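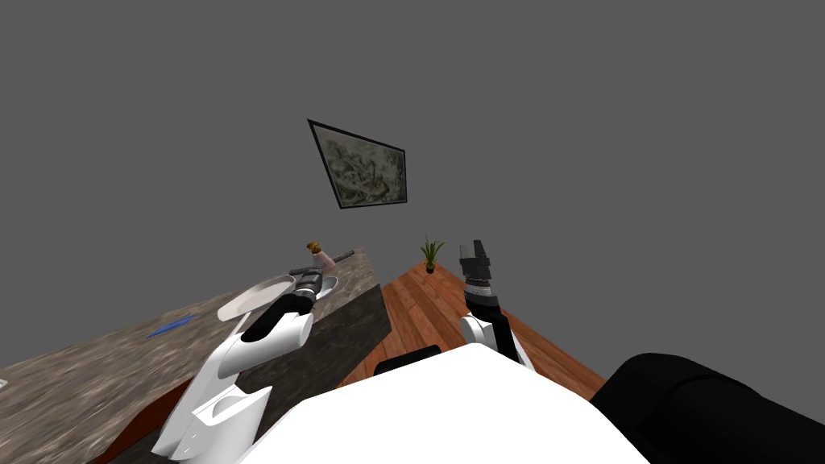
Bovo reaches out over the counter in the simulated room at Jorelthorpe's open day.

An Afternoon with Bovo

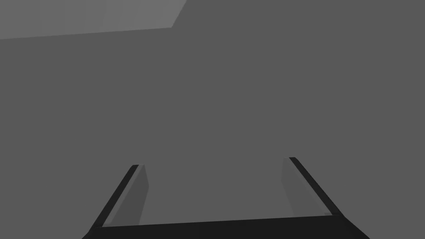
2 min read

I have been to a good many open days in my life, most of them at firehouses and dairies, and I thought I knew how they went. You get a paper cup of coffee, somebody shows you the biggest thing they own, and you go home with a pencil. So when the invitation came from Jorelthorpe, up on the hill behind Zellau, I put on comfortable shoes and expected to be shown something large and metal. What I was shown was a room that exists only inside a computer, and I ended up staying until they were stacking the chairs.

The robot is called Bovo. It has two arms, a big smooth white body, and black grippers where you and I have hands, and for the purposes of the August 2020 open day it lived entirely on a screen. The program that makes its world is called Tetteh. Tetteh draws the walls and the floor, works out what would happen if an arm bumped a counter, and does it all over again as many times as you like without anybody having to sweep up.

Gilles Vasseur, who led our group, is a tall man who talks with his elbows. He sat us down in front of the first view, the one looking out over Bovo's chest, and let us look for a good long minute before he said a word. I was grateful for that. There was a stone-topped counter with a white oval plate on it, a little bottle with a brownish cap toward the far end, and a spiky potted plant away off at the end of a wooden floor. Everything leaned, the way a room leans when you tip your head to get water out of your ear. The woman beside me tipped her own head to match, and pretty soon our whole row was doing it.

"You stop noticing the tilt by lunchtime," Vasseur told us. "My wife says I hang pictures crooked now."

I asked him why the room had a picture on the wall at all, and he seemed pleased. A bare room is too easy, he said. People have pictures and plants, and they leave things lying on the counter, and he would like Bovo to meet all of that early. He gave me a number, too: 3842 practice runs in the room so far. I wrote it on the back of my hand, having already filled the pencil pad they gave us at the door.

After that came the close views, and I will admit I was slower to warm up to these. The room goes away and you are left looking along a gripper from behind, two fingers spread wide with nothing held between them, and past them a great deal of plain gray. One boy in our group announced that it was boring. His grandmother shushed him, but Tainá Godoy, who runs the gripper work and had come over to take the second half of the tour, said he had a point and that she had been looking at that gray for 98 working days. 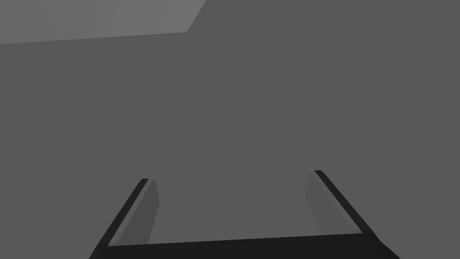
What the fingers are for

Godoy is a patient explainer, and she had the good sense to start with our own hands. She made us all hold up a thumb and one finger and try to decide, before reaching for anything, how far apart to hold them. It is harder than you would think! You do it a thousand times a day and then somebody asks you to do it on purpose and you feel like you have borrowed the hand from a stranger.

Then she turned back to the screen and pointed out the flat inner faces of the fingers, a lighter gray than the dark strips outside them. Those are the pads, she said, the part that would press against whatever is being picked up. With the jaws open you can see both, and she likes to study them that way, with nothing in the grip to distract her. She had us compare the two close views, back and forth, and asked what was different. The boy got it first. He said the pale patch up in the left corner had a different shape, and he was right, and he was a good deal less bored afterward.

I asked Godoy whether she ever wished she could just reach in and hand the robot something. "Every day," she said. "I have a drawer full of spoons."

There were 339 of us through the door over the course of the day, in small groups, and I believe I asked more questions than the other 338. Vasseur walked me out to the parking lot himself - possibly to make sure I went - and we stood by my car talking about his father's orchard for another half hour. I still have the pencil. It says Jorelthorpe on one side, and the other side got chewed on the drive home.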